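Rye starter gone flat, new flour to blame?
Filed under: Bread & Baking > Sourdough help
2 min read

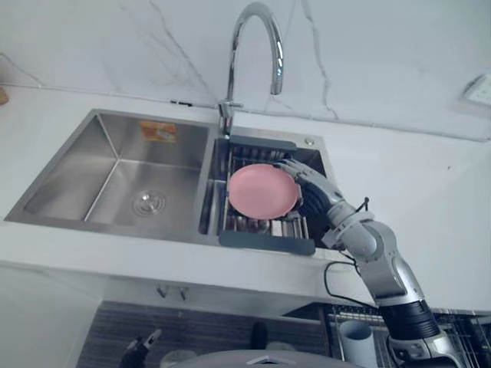
so switched to the Ullar wholemeal rye in April and my starter barely lifts now. used to double in 4 hours, now its more like 7. same jar, same water. anyone?
tapio_k

crumbgirl:
Ullar is milled coarse. Sift it or give it longer, nothing wrong with it

Sandotar_baker:
disagree, had two bags of Ullar and both were dead. went to Vustar, fine again next day

crumbgirl:
two bags isn't much to go on. what temp is your kitchen??

tapio_k:
cold-ish, no idea. feeding 45g flour 45g water

Ásdís Ásgeirsdóttir:
Thats stiff for wholegrain rye, it drinks water. Try 55. I did the Sjöberg class last winter and they had us go wetter with anything stoneground

Sandotar_baker:
wetter wont fix old flour. check the milling date

tapio_k:
no date on the bag, just a batch no. 266. will try wetter tonight and report bak

crumbgirl:
and don't bin the Ullar! makes lovely crispbread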